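I stopped drinking coffee after lunch in January, mostly because Elvia Barrera at work had done it and would not stop talking about it. My sleep had been bad for a couple of years. I would drop off without trouble at ten, wake at 2 and lie there listening to the fridge.

The first week was awful. I had a headache by mid-afternoon every day and I was short with people. I tried a decaf from Suretti, the café downstairs, and it was fine. I still buy it. Tea I kept until noon, then cut that back as well.

After 14 days the headaches were gone but I was still waking up. My GP had told me to stop staying in bed when that happened. Get up, go to another room, do something dull for 30 minutes, go back when you feel sleepy. I ignored this for ages as it was cold and I didn't want to find my slippers. Then I tried it, and it helped more than the coffee did.

So now if I'm awake I go and sit at the table in the spare room with the small lamp on. I don't take my phone. I read whatever is lying about, usually a gardening catalogue or the manual for the dishwasher.
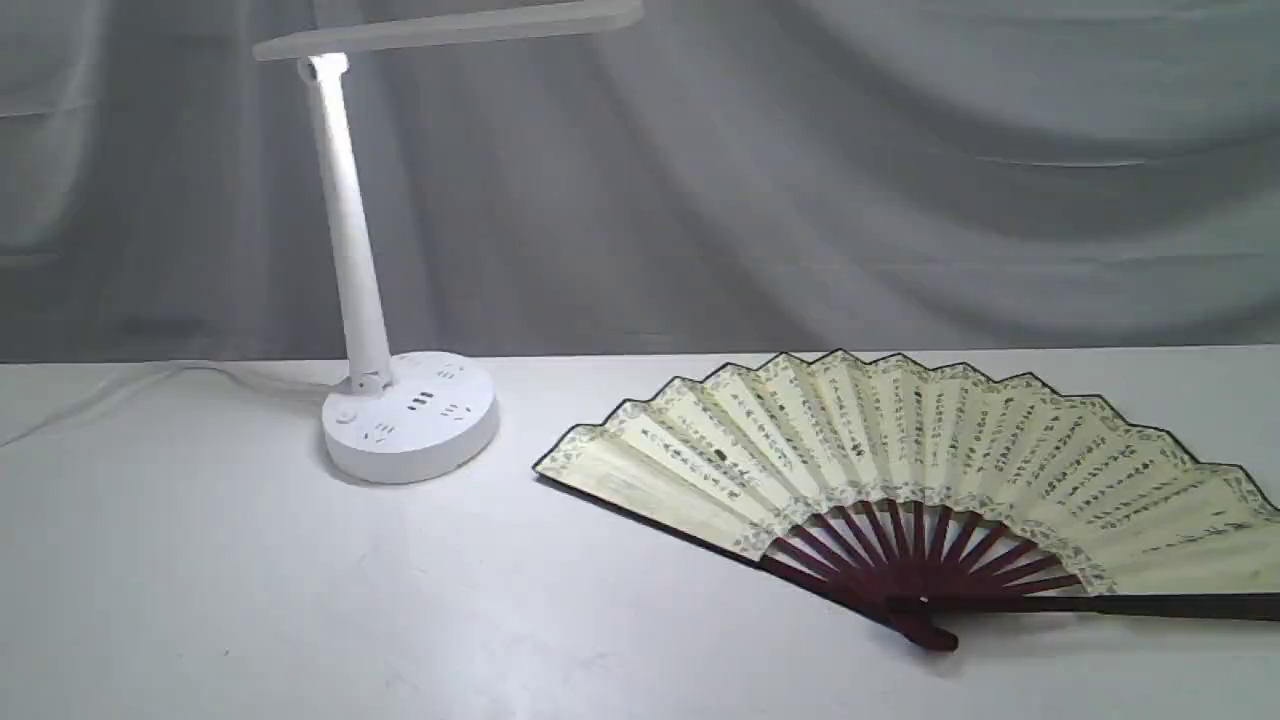 The lamp and my fan, spare room table.

Summer is harder. Our place is weatherboard and the bedroom faces west, so it holds the heat until well after midnight. I've moved to a cotton sheet and nothing else, and I open the windows at both ends of the house once the breeze comes in. Madalena Macedo next door puts her pillowcase in the freezer before bed. I tried it once and it was lovely for as long as it took to brush my teeth.

I also kept a sleep diary on paper, with the time I went to bed and the time I got up. I gave it away in autumn when I noticed I was lying awake working out what to write in it.

These days I sleep through more often than I don't. I still have a proper flat white at seven in the morning and I have no plans to give that one up.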